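From the Bench: the case for the case

I have reached the age where a tidy tool case makes me happier than a new pair of shoes, and I'm fine with it. For years my tools lived in a kitchen drawer, a shoebox and the bottom of the hall closet, and every small repair started with a treasure hunt (and usually ended with me tightening something with a butter knife). So this spring I finally gave in and started using a proper case, the kind with foam cut to the shape of each thing that goes in it.

Oh, I was a snob about these! I always figured the foam was there to make a small set look like a big one. You pay for a lot of air, I used to say, mostly to people who hadn't asked. And there is a lot of air, I won't argue with that. The case takes up most of a shelf, and the same tools rolled up in an old towel would fit in a bread pan.

But then I put up the Brulasitz bench in my entryway, which had 8 bolts and a sheet of directions with no words on it, and I never once lost the wrench. I'd use it, put it back in its slot, pick it up again. When I was done I looked over the case, saw no holes where a tool should be, and shut the lid. That was the whole cleanup. I may have opened it again just to look.

A few things I've picked up since then. Empty the foam now and then and run the vacuum over it with the brush end, because crumbs and sawdust go straight to the bottom of the slots and stay there. If a piece fits too tight, don't dig at it with a screwdriver. Push down on one end and the other end will usually come up to meet you. And wipe the sockets before you put them away, especially if you've been anywhere near a bike chain. I skipped that in September and the gray smears are still on my good dish towel.

Sockets are the part I care about most, I should say. I have lost more sockets than all my other tools put together. They roll! They roll under the stove and they're gone until you move. Having them sit in a slot in order is worth the shelf space all by itself, and I love that somebody picked a bright color to put around them, so my eye goes right there.
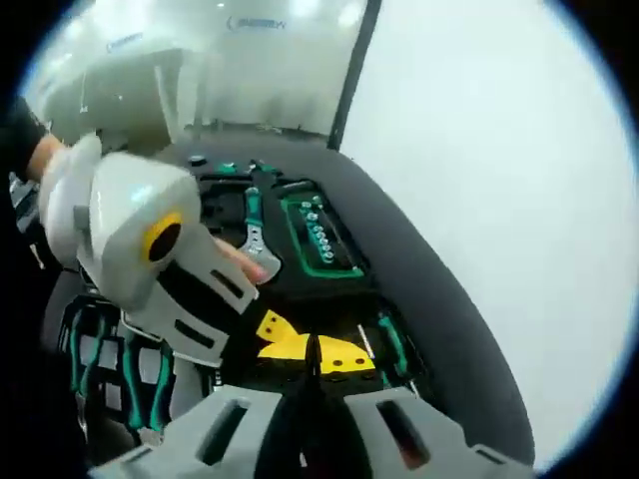 Marlow Street reader Wunderlich wrote in after my last item to say that foam is all very well until you buy one more tool, and then it has nowhere to live and rides around on top of the others, scratching everything. Fair point, and I don't have a great answer. My extra pliers are in a sock, and the sock is next to the case.

I did try cutting a new slot myself with a bread knife. Please use something thinner. The foam tore and grabbed at the blade, and I ended up with a sort of cave that fits nothing I own, although it holds a pencil stub and 5 spare screws pretty nicely.

If you've cut your own foam and it came out clean, write and tell me what you used. I've got one corner left to practice on.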